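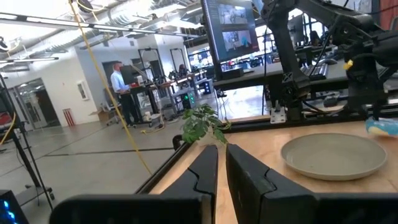
MOTOR · HILO

Hoy, 4 de febrero de 2025, Plollow ha enseñado por fin su SUV eléctrico, el Sondach. Nota de prensa larguísima, presentación con humo y ni un solo precio. Abro hilo, que me he leído la ficha técnica entera y tengo preguntas.

Lo primero, la filtración. Las fotos salieron anoche en un foro húngaro y la marca habla de «adelanto forzoso del embargo». Ya. Es la segunda vez que les pasa con un modelo nuevo y las dos veces las fotos filtradas estaban retocadas, iluminadas y en alta resolución. Qué mala suerte tienen.

El diseño. Dénes Takács, jefe de estilo, lo define como «una escultura en tensión». Yo veo el Tagle de la generación anterior con los faros más finos y el pilar trasero pintado de negro. Las puertas diría que son las mismas. Si alguien tiene los dos planos, que los superponga y me corrija, lo digo en serio.

Vamos a la autonomía, que es donde se pone interesante. El titular dice 1000 km. Te vas al pie de la ficha, letra gris sobre fondo gris, y pone: ciclo urbano, llantas pequeñas, batería opcional. Con la batería de serie no dan cifra. Ninguna. Ni en ciclo urbano ni en mixto ni en nada.

He escrito a prensa preguntando por el consumo a velocidad de autopista. Respuesta: «Se comunicará más cerca del lanzamiento comercial». El lanzamiento comercial es en septiembre. Los pedidos los abren ya, claro. 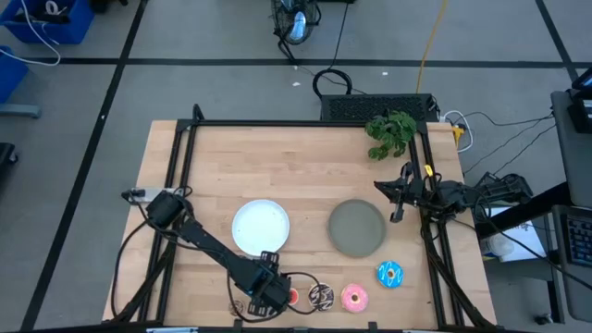 Y para reservar piden 1260 euros. Devolvibles, dicen, «según condiciones». He buscado las condiciones en la web y el enlace lleva a la página de inicio. Puede ser un fallo del primer día. Lo volveré a mirar esta semana y lo cuento por aquí.

La carga rápida: 20 minutos. ¿De cuánto a cuánto? En la presentación dijeron «una recarga completa para tu viaje». En la ficha pone del 30 al 70 %. Vosotros veréis si eso es completo — a mí no me salen las cuentas ni para bajar a la playa.

Luego está el remolque. El Tagle se vendía muy bien entre gente con caravana, y en el Sondach la capacidad de arrastre aparece como «en homologación». Si vienes de un diésel y tiras de caravana, yo no firmaría nada hasta ver ese número en un papel.

Algo bueno, para que no digáis: vuelven los botones físicos para el climatizador. Los quitaron en el Tagle, todo el mundo se quejó, y ahora los venden como novedad. Pero bueno, están, y se agradecen. El maletero también parece aprovechable, con el suelo plano y sin el escalón absurdo de antes.

El sistema de ayudas a la conducción se llama Pundel y va por suscripción. El primer año incluido, después «tarifa por determinar». Es decir, compras un coche que lleva las cámaras y los radares puestos y no sabes cuánto te costará usarlos. Esto ya lo hemos visto en otras marcas y no ha acabado barato nunca.
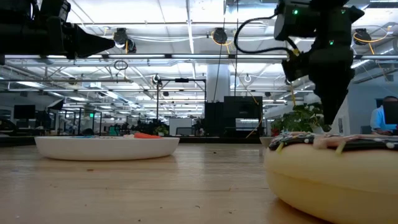

LO QUE FALTA POR SABER

Precio. Peso (tampoco sale, y en un eléctrico de este tamaño me escama). Garantía de la batería, que en la nota es «líder en su segmento» sin años ni kilómetros. Y dónde se fabrica, porque la nota dice «desarrollado en Europa» y desarrollar y fabricar son dos verbos distintos.

He pedido una unidad de prueba. Me han ofrecido un asiento de acompañante en circuito cerrado, con piloto de la casa. Les he dicho que prefiero esperar y llevarlo yo por una nacional con frío.

Si alguno ha hecho ya la reserva y le ha llegado el contrato, que me escriba por privado. Me interesa sobre todo la cláusula de devolución.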